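Reading time: 2 min

Workshop notebook, Dellham, March, evening

Continued with the two-arm build, only in simulation tonight. The Jokness file loads now without the error about missing joints. The reason was simple: I had exported the right hand with the old names. After renaming I started again, and both arms came up with the hands over the table, fingers toward the middle.

I set the start pose so that left and right are a mirror of each other. The thumbs are folded in for the moment. I will open them later, when we have decided which grip we want for the first test. I put no objects on the table yet. First I want to be sure that the pose itself is quiet.
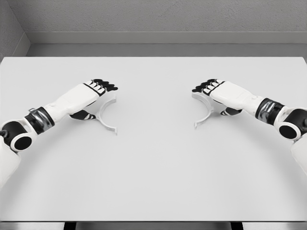
The run was 1,164 steps. In the log the left wrist moves a little in the first 27 steps and then it stays. The right wrist does not do this. I suspect the damping value, which I copied by hand for one side only. To check tomorrow before changing anything else.

Other point: the table in the model is 4 cm lower than our real bench. I prefer to correct the model, please do not cut the bench legs.

Still open:
- damping, left wrist
- table height
- ask Říha for the price of 5 spare fingertip pads
- copy the working files to the Bornholm folder (the old ones there are wrong, do not use them)

Stopped at 22:40. The computer in the corner is left on, it is making the backup.

Dellham shared workshop | Contact | Copyright | Back to top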